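Bullo (software)

Bullo is a software package for learning and running manipulation policies from demonstrations made with hand-held grippers. It was developed at Ivance in Flollamville and covers recording, trajectory recovery, policy training and control of the arm at run time. The first public version is dated 2024-05-29. Configuration files carry the extension .bul and are plain text.

Overview

Bullo treats a demonstration as a stream of wrist-camera images with a gripper opening value attached to each one. No arm is needed while recording. Camera pose is recovered afterward by a visual-inertial tracker, and the recovered path is resampled to a fixed rate before training. The default sampling interval is 40 milliseconds.

The package has separate perception and control processes that exchange messages through shared memory. Perception crops and rectifies the wrist image, estimates the finger opening and passes both to the policy. The policy returns a short sequence of relative poses, of which only the first part is carried out before the next query. Poses are expressed relative to the current gripper position, so a trained policy does not depend on where the arm base is mounted.

Perception

The tracker relies on fixed background texture. Large plain surfaces close to the lens reduce the number of usable features, and dark backgrounds have the same effect. When the feature count drops below a set threshold, Bullo marks the segment as unreliable and leaves it out of the training set unless the operator overrides the mark. Pixels covered by the fingers are masked, as they move with the camera and would otherwise bias the pose estimate.

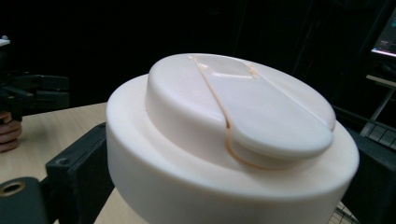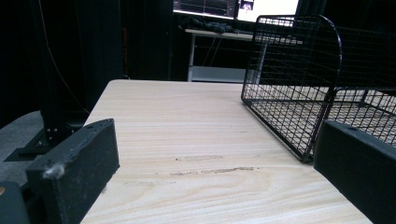

Wrist-camera views at a wooden table: a white cylindrical object against a gripper finger, and the open fingers near a wire mesh basket.

Elango Kartha has disputed the masking method, writing that a fixed mask is adequate only while the fingers are still, and that the mask should be computed from the opening value for every image. Kartha also argued that discarding unreliable segments removes the moments of close contact a policy most needs to learn. The maintainers accepted the first point, and a mask driven by the opening value was added in September. The second remains open; the current manual recommends reviewing marked segments by hand.

Planning and control

Bullo includes no global planner. Collision checks are limited to the table plane and to boxes entered in the configuration file. The arm driver interpolates between policy outputs and clips any step that exceeds the velocity limit. Latency between image capture and command is measured at startup and used to drop poses that are already out of date.

Tooling

The command-line program Reddy ships with the package and handles conversion, playback and trimming. It displays the recovered path next to the image stream and lists segments by tracker status. The reference dataset contains 1,105 demonstrations in 29 task folders. Version 2 of the dataset format is not readable by earlier releases of Reddy, and conversion in the other direction drops the tracker status field.

See also

Imitation learning
Visual-inertial odometry
Receding horizon control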